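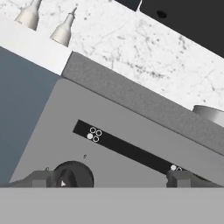 Figure 1. Computer render: pale grey housing with a black stripe and a group of four small circles.

Signs and labels on shared laundry machines in Mundcombe
Leokadia Rutkowska, second-year project, September 2, 2025

The project looked at how people read the markings on machines they use only now and then. I chose the two self-service laundries in Mundcombe, Fasora and Botetti, as they have different machines and different ways of labelling them.

In April I asked 22 customers to explain the symbols on a washing machine they had just used. Most knew the temperature settings. Far fewer could explain the spin symbol, and several mixed up the rinse and pre-wash marks. Customers at Botetti did better - the owner has stuck paper labels with plain words next to the dials.

Method
Each talk took under ten minutes. I wrote down answers by hand and marked them later against the machine manual. Two people stopped early and their answers were left out.

Problems
The laundries are busy at different times, so the age groups do not match well. Chmielewska (my earlier pilot, named after the street) used other questions and could not be added to the results.

Next steps
I would like to repeat the talks with new labels at Fasora. The owner has agreed to try them on the dryers first.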